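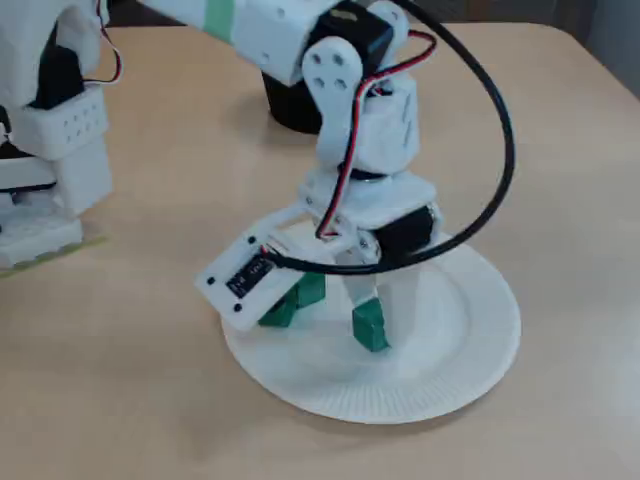
Prendel round paper plates, pack of 20

I do love a paper plate that holds its shape, and these are the ones I keep going back to! They're plain white and 180 mm across, so they sit nicely on a small table and still leave you space for a bowl or a tub at the side. I've been selling them since June and Damián Medrano, who does my ordering, has already had to ring Tusalberg twice for more.

232 shares

The edge is fluted all the way round, with a flat, smooth middle (good for a slice of cake, or for sorting beads and little blocks if yours are that age). I wouldn't put soup on one, mind you. Toast, biscuits, grapes, all fine.
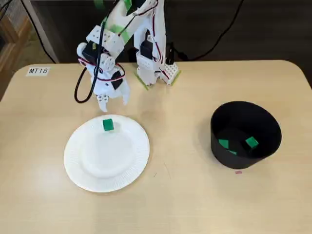
Sizes and packs

The 180 mm comes in 20s, or there's a party box of 55 if you've got the whole class coming. White only for now – I've asked about colours! Order before noon and I'll get them in the post the same day. Keep the spares flat in a dry cupboard and they'll be ready for next time.

3 comments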